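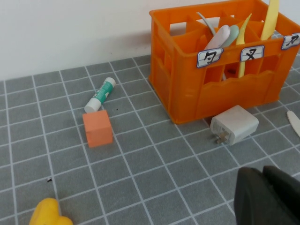
Kiltow Divided Crate, Orange: Two Months as a Utensil Holder

Posted 5 January 2020

I was told this thing would fix my utensil problem. Dalva Figueiredo swears by hers, and she talked me into it over a long lunch. I remain unconvinced.

It's a bottle crate. Kiltow calls it a "kitchen station" on the box, but anyone who has hauled drinks home knows what it is. The plastic is thick, I'll give them that, and spoons do stand upright in the compartments, so you can grab one by sight.

My trouble is with everything thin. A skinny metal handle flops over at an angle however you drop it in. Small stuff sinks to the bottom and you end up fishing for it. The openings in the walls let crumbs out onto the tile, and wiping between the ribs is a chore I didn't have with my old Saven jar.

Labels help a little. Handwritten stickers along the front rim, one character each, and you can see at a glance what goes where, provided the rest of the household reads them. Mine mostly doesn't.

It also eats counter space. If you own 14 spatulas, fine. I own six, and a jar held them.

Would I buy it again? At the sale price in February, maybe, for the garage. Two stars.

Pros: sturdy, open top, hard to lose
Cons: bulky, fussy to clean, very orange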